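## Glare and the wire mask

I spent Thursday on the segmentation node for the two-arm sorting cell. Depth on thin wires is poor, so the planner now takes its grasp point from the color mask and uses depth only for the floor plane.

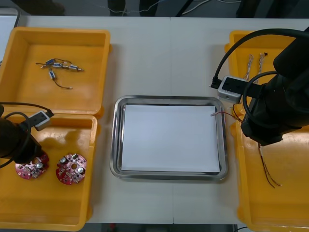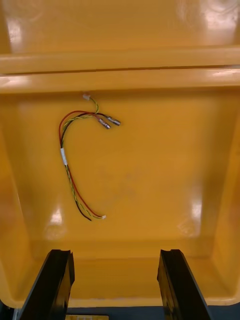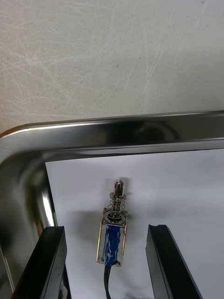
*Workspace view, then two wrist views: harness in a yellow bin, solenoid on the tray paper.*

Glare on the plastic still splits the mask. Shahla Farahani suggested dropping blobs under 50 pixels. I set it to 400 and will replay the logs in Hovo.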